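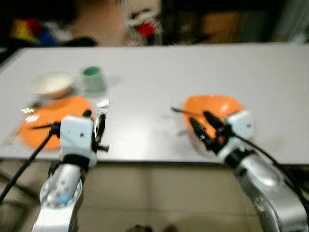
ok table is half set and it's already 5:40, dinner at 6. typing this one handed

went with the orange plates. white table eats anything pale, the cream bowl kinda disappears on it but the plates POP

plates are from Siltia, got 4 of them in January when the Cidley store was clearing out. no chips so far, knock on wood

still debating which side the silverware goes on. forks left?? my mom would be ashamed of me

also need more cups. had a full set once, now nothing matches, one's clear, one's got green stuff in it, whatever, its a look

rice is on. sauce is on. no napkins anywhere in this apartment, paper towels folded in trianges it is

update: found 33 soy sauce packets in the drawer and zero napkins

ok doorbell, gotta go, will post the food if theres any left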